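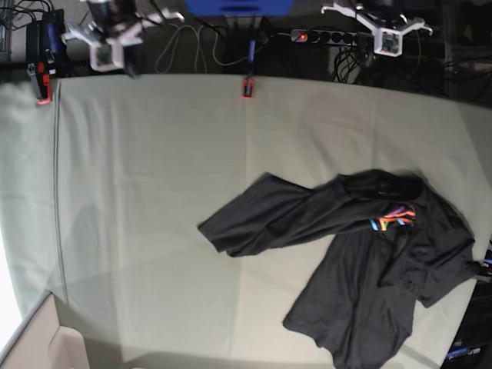 图 9 夹爪对比试验的起始状态：双臂在台面远侧，深色T恤放在台布上

技术支持 > 双臂工作台 > 使用手册 > 夹爪对比试验
分类：安装与调试

4.2 用T恤比较两种夹爪

本节说明怎样在同一张工作台上比较Rerkura夹爪和Marchuk夹爪。请先完成4.1节的相机标定。

1. 铺好浅色台布，用夹具把台布远侧的边固定在桌沿上。台布有轻微折痕没有关系，但是不能有鼓起的地方。

2. 把双臂移动到起始位置。两只手臂应该位于台面远侧的上方，不接触衣物。

3. 把T恤随意放在台布上，不要叠，也不要拉平。一只袖子最好向台面中间伸出，这样第一次抓取的目标比较清楚。图9中衣服的下半部分超出了画面，如果您要记录下摆的抓取，请把衣服往远侧移动一点。

注意：深色衣物的褶皱在相机图像里不容易分辨。如果台布的一侧过亮，请先降低曝光值，然后再开始。

4. 在控制器菜单里选择“对比试验”，输入夹爪型号。每种夹爪做60次抓取。每次抓取以后，把衣服重新打乱。

5. 更换夹爪之前，必须先按停止键，等待指示灯熄灭，再关闭手臂电源。更换以后重新执行零点校准。

小心：手臂通电时，请不要把手伸到台面上整理衣服。线缆要留在手臂的活动范围以外，电源插排不要放在手臂正下方的地面上。

6. 两种夹爪都做完以后，导出记录文件。若出现错误代码1127，表示两只手臂的时间没有同步，这一组数据不能使用，需要重做。

说明：Rerkura夹爪的指尖比较薄，容易夹住单层布料，但是提起整件衣服时会滑。Marchuk夹爪的夹持力大一些，有时候会同时夹起台布。如果台布被提起，请把这一次记为失败，并检查夹具是否松动。

控制器为Gremberg第2版的用户，第4步的菜单名称是“夹爪测试”，其他步骤相同。

本节编写：Stefaniia Zakharchenko
校对：Marta Zakharchenko（Clandico）
修订日期：2023年2月21日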